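Clindeo to open community kitchen at Ghumman Hall in Wolville

12 July 2024

Clindeo, the Wolville housing association, will open a shared kitchen on the ground floor of Ghumman Hall next month. It will be free to book for all tenants in the 384 homes the association manages in the town.

Work began in April and was carried out by local contractor Priltitz. The old store room has been knocked through to make one large cooking area, with a step-free entrance from the car park and a new extractor system.

The kitchen was the most requested item in last year's tenant survey, which had 357 replies. Many people living in the smaller flats said they had no room to cook for family or friends.

"Tenants asked for somewhere to cook and eat together, and they have been patient while we found the money for it," said Kausar Janjua, head of neighbourhoods at Clindeo. "The first 59 sessions are open for booking now - mornings, evenings and weekends."

A weekly lunch club for tenants aged 64 and over will also move to the hall.
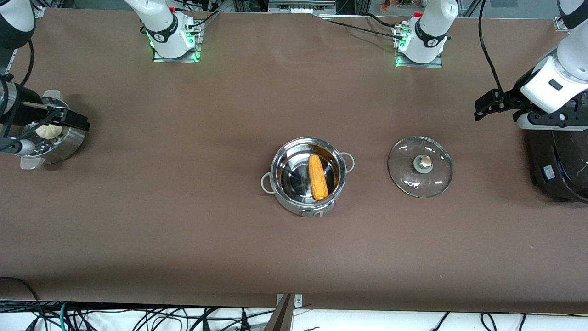 Community and Food

Shiuli Kodikara will run the lunch club and a short course on steaming, from corn on the cob to filled buns. Places can be booked at the Clindeo office or by phone.

ENDS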